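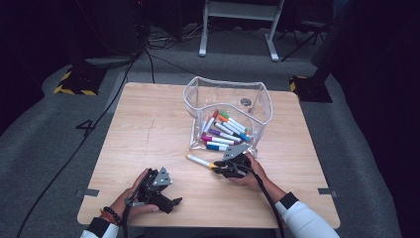 April, second week with the Laizer pair, started 9:40

Coffee first, then straight into markers. I promised I would write up the trial kit properly before the loan runs out, and so far all I have is sticky notes, so I'm going to put down everything I can remember and whoever reads this at the Gidthorpe end can skip what they already know.

For the colleagues who missed the unpacking: Koradach sent us the two-handed set, left and right grippers with the handles, the cables, and a year of their recording software. The quote is 1,186 for the pair, and the software goes to 800 a year after the first. I still think the first number is fair for what's in the box and the second one is going to cause a conversation. Put a pin in that.

The job is the same one we used on the last kit, so we can compare. Markers go from the table into the clear bin, the one with the low front wall, one at a time, either hand, no rush. Then tip them out, spread them around, and do it over. It's dull and I've grown rather fond of it. You get into a rhythm after a while and start having opinions about which end to pick up.

Handles. I like them a lot! My fingers wrap around from below without any stretching, and I did the whole first block without once putting them down to shake my hands out, which I could never have said about the old set (we all remember the old set). The left one feels a hair stiffer on the squeeze than the right. It may just be me being right-handed, so I'd love somebody left-handed to have a go and write the answer in here.

Pads. Grip on the white barrels is good, and it's good on the caps too, as long as I come in square. If I come in at a slant, the marker wants to roll along the table and I end up chasing it, and then the recording has a silly little chase in the middle of it. Picking by the cap end helps. I've started going for the cap by habit now, and I should probably stop that, as we want a mix of grasps in the set and a whole morning of cap-end picks is not a mix.

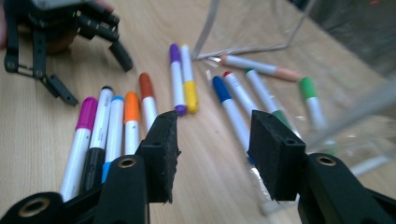 The other thing I keep running into is markers lying side by side. When they settle in a fan like that with barely a gap between them, the open jaws are wider than I need, and one finger lands on the neighbor. Closing partway before going down fixes it. It took me most of a block to think of it, and I'd like it added to the instruction sheet for new people, right at the top. Same goes for anything resting up against the bin wall: go in from the open side and let the wall alone.

11:15. Stopped to check the files. 107 takes saved, none of them flagged. The software names them by hand and time, so a two-handed take comes out as a pair of files and you have to trust that the clocks agree. They did on every pair I opened. I'd still rather have one folder per take, and I've written to Koradach asking whether that's a setting I haven't found. The view past the pads is clear enough to tell cap colors apart, at least for the near ones. Farther off it goes a bit soft, and things behind the clear plastic get hazy with glare. I might try turning the bin a little before I touch the lights, because moving the lights means moving them for everybody.

Cables. This is my one real grumble. They run down along the forearm, and that's fine while you keep your elbows in, but crossing one hand over the other pulls at the wrist and I can feel myself avoiding the move. Pravatwood had little clips on a sleeve for this, back when we tried theirs, and something along those lines would cost pennies. I'll look in the drawer for elastic.

12:50, after lunch. Another block, slower on purpose, alternating hands. Much tidier. I tried dropping from higher up over the bin and it's louder and no better, so low and gentle from now on, please.

Where I've got to: I'd keep the hardware. We need more than 1,000 takes for the marker job alone and I can picture getting through them with these without anybody complaining about their thumbs. The yearly fee I'd want to argue down, or at least find out what we lose if we let it lapse.

Still to do: left-handed tester, a try at the bin angle, elastic, and chase the folder question. Grippers are going back in their case, left one on top.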